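Chapter 7
Sweeping Up: Small Messes and the Tools That Meet Them

By the end of this chapter you should be able to:
choose a tool to suit a mess,
clear dry debris from a hard floor without sending it under the furniture,
tell a crumb from a stain before you make the crumb into one.

A household mess is rarely large. Most of what you will clean in your working life would fit in a soup bowl: crumbs, torn paper, a little dirt from somebody's boots. The trouble is that small messes travel. Leave a handful of crumbs by the kitchen door in the morning and by suppertime they will have visited rooms you had forgotten you owned.

Reshma Khumalo, who taught the housekeeping course at the Hukari guesthouse for 20 years, used to begin by tearing up a paper napkin and dropping it on the floor. Then she waited. Some students went to look for the vacuum cleaner. One went to look for a manager. The student she was hoping for walked to the hook behind the door, took down the dustpan and brush, and was finished before the vacuum cleaner had been untangled from its cord.

The guesthouse kept a cleaning log, and in one June it recorded 427 separate cleanups. Of these, 168 were marked "dustpan only." Gert Khumalo, who kept the log and was married to the teacher, noted in the margin that the true figure was higher, as he had not always written down his own toast.

What the dustpan is for

The dustpan is a scoop with a handle, and it has one important part: the straight edge. If that edge sits flat on the floor, dirt goes over it. If it doesn't, dirt goes under it, and you get the famous thin gray line that retreats an inch every time you chase it. Tilt the handle up slightly, press the edge down, and move the pan back a little between strokes. The line will still be there. It will be shorter.

The brush does the pushing. Use short strokes toward the pan and lift at the end of each one. Long, heroic strokes are good exercise and spread crumbs over a wide area.

Paper is best picked up by hand before you start. Stains are another matter altogether. Dry bristles do nothing for them, and a damp cloth does, so keep one nearby and keep it away from the bristles.

Pink plastic dustpan; blue cloth on a white table with a brownish mark; pink hand brush beside torn tissue

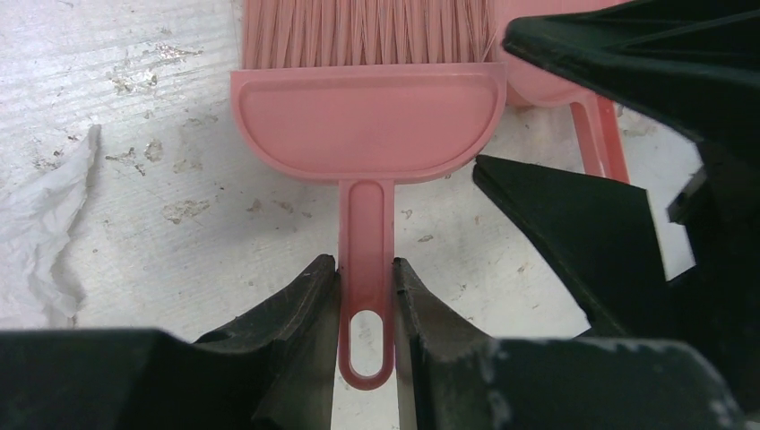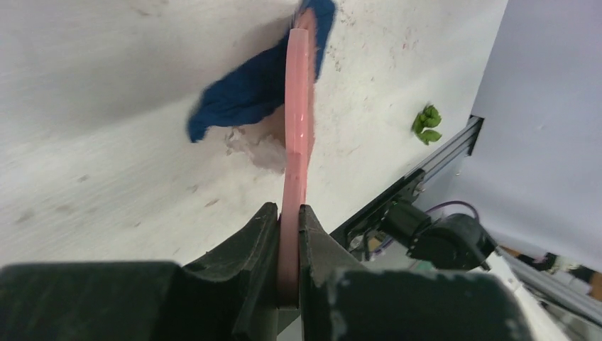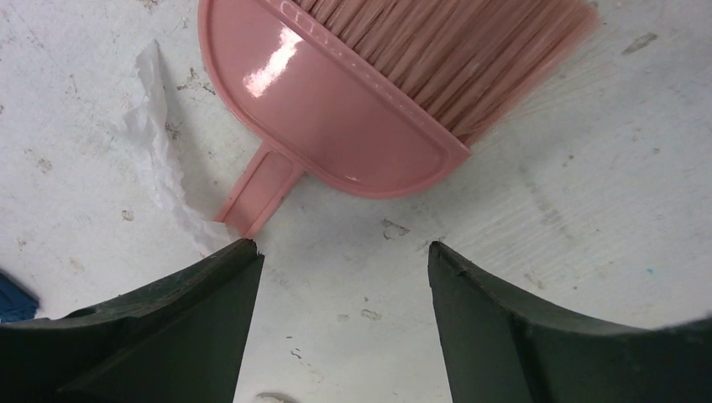 Before you read on

Find the dustpan in the place where you live. Write down where it was, how long it took to find, and what was already in it. Bring your notes to class, and leave the contents at home.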